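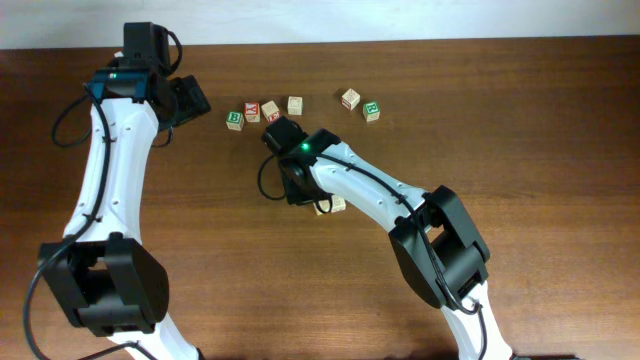

# Week 6: Learning from demonstrations when there are two arms

Notes for Noreen Qureshi's section. Bring these to lab, please, and scribble on them!

Last time we ended on plain behavior cloning, and a few of you stayed afterward to ask why we don't just do the same thing twice, once for each arm. It's a fair question, and I'd like to spend most of today on it, because the answer takes us straight into the Larnberg task you'll be working with until the end of May.

## The setup, quickly

Letter blocks start scattered on the table, and the policy has to put them together into a short word. Each arm has six joints and a gripper, so at every time step the policy gives us 14 numbers. The input is one view from a fixed camera plus the current joint positions. We have 219 demonstrations, all recorded by people moving a pair of leader arms by hand (my thanks to everyone at Leduvcombe who sat through that, it's tiring on the shoulders).

## Why not two separate policies?

Suppose we train a left policy and a right policy, each on its own half of the data. Each one learns something sensible. The trouble comes when both arms could reach the same block. In the demonstrations, sometimes the person used the left arm and sometimes the right, and there was no firm rule about it. Write the left action as a and the right action as b, with o for what we observe. Two separate policies assume

p(a, b | o) = p(a | o) · p(b | o)

and that throws away the very thing we care about. If each arm goes for the middle block half the time, then a quarter of the time both go for it, and a quarter of the time neither does. Neither of those ever happened in the training data. Please work through that little sum yourself before lab, it takes two minutes and it makes the rest of the chapter much easier.

## Joint prediction, in chunks

So we predict both arms together. We also predict a *chunk* of future actions instead of a single step. In our code the chunk length is k = 40, and the controller runs at 30 steps per second, so one chunk covers a little over a second of motion.

Chunks help for two reasons that I want to keep apart in your minds:

1. Fewer decisions means fewer chances for small errors to pile up. An episode of 500 steps needs 500 predictions one at a time, but only 13 if we play each chunk to the end.
2. People pause. A single-step policy that sees a paused arm often learns to stay paused, and a chunk can carry it through.

The price is that the arms are working blind inside a chunk. If a block slips, the policy won't respond until the next prediction. The Womero variant (section 4 of your reader) predicts again at every step and averages the overlapping chunks, and you'll compare the two in lab.

## A word about the loss

We use plain L1 on the joint positions. Be careful here: L1 on its own doesn't fix the left-or-right problem, even with both arms in one output. It pushes us toward a median of the demonstrated actions, and a median of two good plans can be a bad plan. That's why the Mohmand code adds a latent variable z, which we'll derive next time.

## Before lab

- Read sections 3 and 4 of the reader.
- Redo the sum above, with the left arm choosing the middle block with probability q and the right arm with probability 1 − q. For which q is a clash most likely?
- Write down one failure you'd expect with k = 40 that you wouldn't expect with k = 1. A sentence or two is plenty.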